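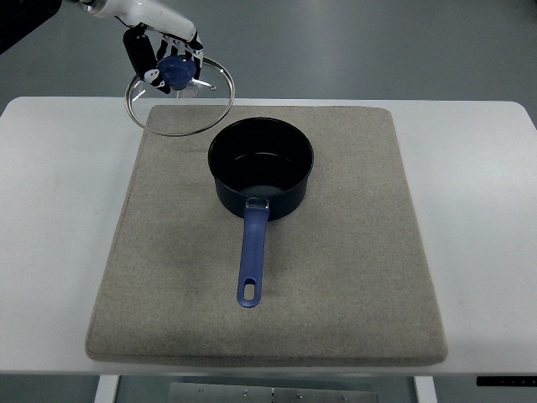 # Casseroles et couvercles en verre : ce qui sert, ce qui ne sert à rien

Je lis beaucoup de conseils sur les couvercles. Il faudrait les ranger à la verticale, les frotter au vinaigre blanc, les passer au four pour les « stabiliser » (ne faites pas ça). La plupart de ces astuces se recopient d'un site à l'autre sans que personne les ait essayées plus d'une semaine. J'ai gardé celles qui tiennent chez moi, avec une petite casserole antiadhésive à long manche bleu et son couvercle en verre à bouton bleu, et j'ai mis mes doutes à côté.

## Sous la casserole

Un plateau blanc et lisse, ça se raye, ou du moins ça se marque. Un carré de tissu un peu rembourré suffit pour poser une casserole froide et travailler autour. Pour une casserole qui sort du feu, je n'y crois pas : un tissu dont on ignore la composition n'est pas un dessous-de-plat. Les fiches produit annoncent volontiers « résiste à 200 °C », et je demande toujours combien de temps et avec quel poids dessus. Pas de réponse à ce jour.

Le beige chiné a un avantage, il cache les petites traces. Il a aussi un défaut, il les cache si bien qu'on oublie de le laver.

## Le bouton du couvercle

On le saisit par le bouton, d'accord. Encore faut-il que le bouton soit serré. Une vis qui a pris du jeu, et le couvercle tourne dans la main au moment où on le penche.

- Vérifiez la vis par-dessous, couvercle froid, avec un tournevis à main. Pas de visseuse, le verre n'aime pas.
- Serrez jusqu'à ce que le bouton ne tourne plus, puis arrêtez-vous. Le « quart de tour de sécurité » de certains tutoriels est une bonne façon de fendre un couvercle.
- Si le bouton a un creux sur le dessus, passez-y un coin d'éponge. La graisse s'y installe.

Domingo Tapia, mon voisin de palier, m'a juré qu'une goutte de vernis à ongles sur le filetage réglait la question pour toujours. J'ai essayé en novembre. La vis rebougeait bien avant le printemps.

## L'évent

Le petit trou cerclé de métal laisse passer la vapeur. Il n'empêche pas le lait de déborder, quoi qu'en dise l'emballage. Pour le nettoyer, un cure-dent en bois et de l'eau tiède. Le kit de brosses Gerideo à 6 embouts est joli, mais un seul embout entre dans le trou, et c'est le moins solide.

## Poser le couvercle

1. Choisissez sa place avant de l'ôter. Un couvercle brûlant à bout de bras, c'est le moment où l'on cherche un endroit et où l'on prend le mauvais.
2. En pleine cuisson, inclinez-le au-dessus de la casserole pour que la condensation y retombe.
3. Posez-le juste à côté du récipient, bouton vers le haut, sur le tissu s'il est tiède ou froid. S'il dépasse un peu du carré, ce n'est pas grave, à condition que rien ne traîne dessous. 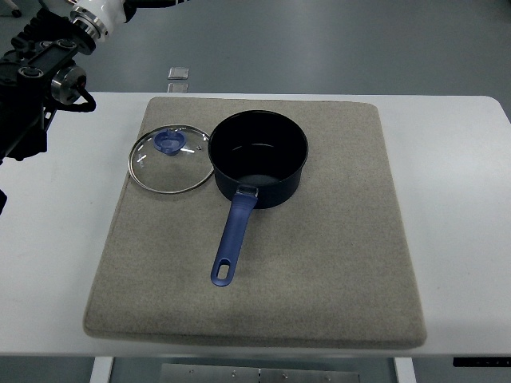
4. Ne mettez jamais un couvercle chaud sur une surface mouillée. C'est le seul conseil de cette page que je donne sans réserve.

Certains préfèrent le retourner, bouton en bas. Il bascule, il tourne comme une toupie, et on finit par mettre le coude dedans. Je ne vois pas ce qu'on y gagne.

## Accrocher par le manche

Le trou au bout du manche est fait pour ça, et c'est plutôt commode. Deux réserves quand même. Un crochet trop gros force sur la poignée, et un crochet adhésif finit par lâcher - toujours la nuit, chez moi. Les crochets Plolteck seraient « testés sur 1 000 décrochages ». Je veux bien, mais testés avec quoi, une louche ?

Reste le couvercle, qui ne s'accroche pas. Zixuan Xiao, avec qui je partage l'atelier cuisine du vendredi, range le sien à l'envers sur la casserole, un torchon plié entre les deux. C'est moins élégant qu'un porte-couvercles, et ça ne coûte rien.

## Le revêtement

Éponge douce, eau chaude, un peu de liquide vaisselle. Les pâtes « régénérantes » pour antiadhésif ne régénèrent rien à mon avis : on étale un corps gras, ça brille deux jours. Quand le fond accroche partout malgré un bon lavage, il est temps de changer de casserole.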